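Tabletop bin for scraps – worth it or just one more thing to wipe down?

Storisari
Posted in Kitchen & Household, August

Okay, so I've finally gone and bought one of those little benchtop bins. We've got the big bin out in the laundry, and I was sick of walking apple cores and teabags through the house dripping on the floorboards. My sister swears by an old ice cream container with no lid, but we get fruit flies something shocking the minute it warms up, so I wanted a lid that shuts.

Went for a small round one in cream. The lid shuts with a press of one finger, no fiddling, and it doesn't take up much of the table. Paid 22 dollars for it.

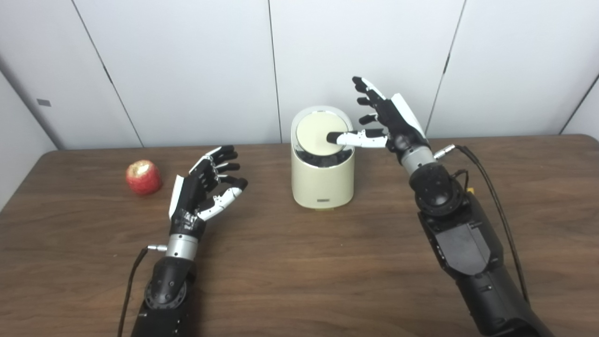 Page 2 of 11

My questions for those of you who've had one a while. Do you line it? How often do you empty it? And does it live on the table or on the bench? I've got mine on the table at the moment as that's where the kids eat their fruit, but my husband reckons a rubbish bin has no business being where we have tea.

Merkik
Your husband's right, sorry! I had one on the table for a whole summer and every time we had people over I'd whip it off and hide it in the pantry, then forget it was in there. You can guess how that ended. Mine lives beside the sink now and it's much happier.

Nadar
Disagree with Merkik. If it's on the bench you still have to get up, and the kids won't. Ours sits smack in the middle of the table and the peel goes straight in. Before that I was finding mandarin skin down the side of the couch.

Line it though. I tried going without to save on bags and scrubbed the thing every second night with an old toothbrush.

Storisari
Thanks both. Nadar, the couch thing, yes!! In this house it's apples. Two bites out of the top and it gets left sitting there going brown, and if I ask whose it is it belongs to no one. I figure if the bin is right next to where they put the apple down, I might at least get the cores in it.
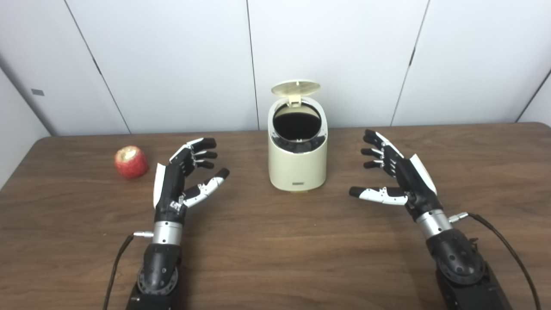 Clirken
Kids leave apples because the apples are too big, in my opinion. Cut them in quarters and you won't need a bin on the table in the first place. We do that and one small bowl does the four of us, then it goes out to the chooks.

Merkik
Not everyone has chooks, Clirken.

Clirken
Fair enough. Worm farm then. I just can't see the point of putting food scraps in a plastic bag when they could go in the garden. My neighbour Thongchai Klinhom has the best tomatoes in the street and it's all kitchen scraps.

Storisari
I'd love a worm farm but we rent and the yard's all concrete. Quarters is a good idea for the little one, the big one will only eat them whole – he's very firm about it.

Anyway, I've gone with a black liner for now. Tucked it over the rim and it bunches up a bit in little folds, but the lid flips well back out of the road so there's plenty of room to drop things in.

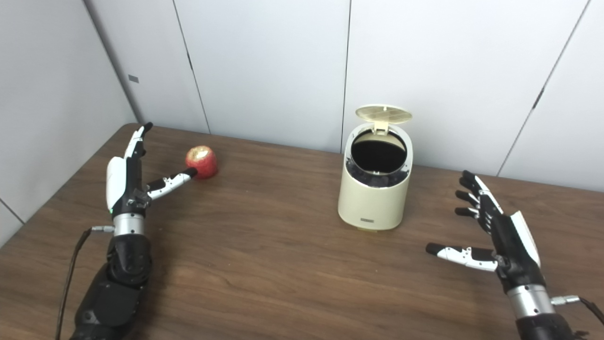
Lid up, liner in, apple still waiting.

Nadar
The folds are from the bag being too big. Twist the extra and tuck it down the outside, or put a rubber band around under the rim. A roll of 30 small ones from the supermarket fits mine nicely, but take a measurement first as they're not all the same.

Ashwin Kandasamy
Sheet of newspaper folded in the bottom, under the bag. If the bag leaks you just chuck the paper. And I empty mine every night after the dishes, full or not. I tried stretching it to two days and regretted it, especially with banana skins.

Merkik
Every night seems like a lot of bags?

Ashwin Kandasamy
I tip the scraps into the big bin and put the same bag back if it's clean enough. Teabags get squeezed out first.

Storisari
Good tip on the newspaper, doing that tonight. Table for now, and if he's still grumbling by the end of the month I'll try it by the sink. Will report back on the fruit flies when it gets hot.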